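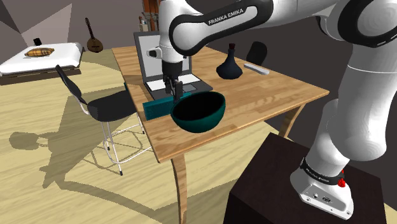 jkinnunen
Topic: Ring under a glazed bowl, oil finish, which product next

I have a dining table in solid softwood that I finished with penetrating oil in August, three coats, wiped back after each. It now has a pale ring where a serving bowl stood overnight. The finish was sold to me as food-safe and water-resistant, and I would like to know whether the fault is in the oil or in the cure time. For reference, the color is close to the honey-colored plank top with the teal bowl standing near its front edge, with the grain showing at a similar strength. I gave it 16 days before putting anything on it. The shop temperature was low for most of that. The ring does not catch a fingernail. I have not sanded it.

Joonas Kinnunen
Povesness

----

etham_finishing
Which oil? "Penetrating oil" covers pure tung, polymerized linseed, and a lot of thinned varnish sold under the same word. They cure at very different rates.

----

jkinnunen
Keskinen hard oil, the matte one. The can lists linseed, a resin, drier and solvent. No percentages.

----

kauko_h
A pale ring that has no texture is moisture held in the film or just under it. The foot of a glazed bowl is often left unglazed, and the bare clay takes up dishwater and lets it out again slowly. Put a bowl like that down damp and you have a wet ring with no airflow for eight hours. Most oil finishes will mark under that, cured or not.

Try the mild things first. Leave it alone for a week with the heating on. If it is still there, rub a little of the same oil in with a gray pad, along the grain, and wipe it dry after ten minutes. Do the whole board, edge to edge. A spot repair will show as a shinier patch.

Kauko Honkanen

----

Burnell
I disagree with going straight to more oil. If there is still water in there you are sealing it in. Low heat first: hair dryer on the low setting, kept moving, hand flat on the wood beside it. Stop if the wood is uncomfortable to touch.

----

kauko_h
I said to wait a week first. That is the drying step. A hair dryer on softwood brings up resin around the knots and then he has two problems.

----

Burnell
Only if the boards were never kiln-dried hot enough to set the pitch. Bought lumber usually has been. I have done it on pine tops many times with no bleed.

----

etham_finishing
Both of you are assuming a full cure. With a linseed and resin blend in a cold shop I would not count 16 days as cured. I wait 40 before a table goes back into use, and I keep the room heated for the first 4. Smell the underside if you oiled that too. If it still smells of solvent or oil, the top was soft when the bowl went on.

----

jkinnunen
Underside was oiled, one coat. It still smells, faintly. The boards are from a local mill and air-dried, so I will skip the hair dryer.

----

Burnell
Air-dried changes it. Agreed, skip the heat.

----

plane_iron_2695
Has anyone considered that it needs a film finish? Water-based poly, satin, and the subject never comes up again.

----

kauko_h
It comes up when the poly wears through in front of the chairs and you have to strip the whole top. Oil can be renewed one board at a time.

----

plane_iron_2695
Mine has had two kids eating at it since it was built and it has not worn through. People overstate this.

----

etham_finishing
Either is defensible. He already has oil in the wood, so poly now means a long wait and a coat of dewaxed shellac in between, and I would test it on the underside first.

----

jkinnunen
Update, Monday. The ring has faded to where I can only find it in low light from the window side. No oil applied yet, heating on since the last post. I will wait until the underside stops smelling, then do one thin coat over the full top with the gray pad. Felt dots on the bowls in the meantime.

----

kauko_h
Cork if you can get it. Felt holds water.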